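Can a Robot Clean Your Room Yet?
By Malsha Sheikh

Short answer: no. Please go and pick up your socks.

The longer answer is more interesting, and you can read it while you are not picking up your socks.

Robots are very good at some jobs. In a factory, a robot arm can put the same screw in the same hole 2000 times and never ask for a snack. It manages this by having everything stay exactly where it belongs. Your bedroom does not work like that. Yesterday your sweater was on the chair. Today it is under the bed, inside out, with a cracker in the sleeve.

To a robot, that is three hard problems. First it has to find the sweater. Then it has to work out which lump of cloth is a sleeve. Then it has to grab the thing without crushing the cracker, or at least without spreading it around.

People who build robots have been trying this for years. Zdeňka Michalík once timed a machine called Kutby while it folded a towel. It took 25 minutes. The towel came out as a sort of triangle. She says this was one of its good days.

Loading a dishwasher is harder. Cups are slippery, forks get tangled, and a plate that is squeezed too hard becomes several smaller plates. Shops have it a little easier, because cans on a shelf mostly hold still. Even so, a bag of chips can beat a very expensive machine.

So how do robots get better? A lot of them learn by copying us, and we have had plenty of practice. A person does a chore over and over, and the computer studies what happened.

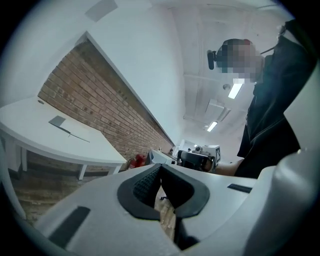
Copying works best when the person and the robot have the same kind of hand. Your hand has five fingers and can feel a crumb. Many robots get by with a gripper, so the teacher has to use one too. It can be a tool you simply hold, like the black and grey one at the end of that bare forearm, with a patterned black-and-white tag on its side. The white one up close has a dark rubber pad with a notch in it, and a patch of grid-patterned grip. Try picking up a sock with kitchen tongs and you will soon feel some sympathy for Kutby. Then put the sock in the hamper, please.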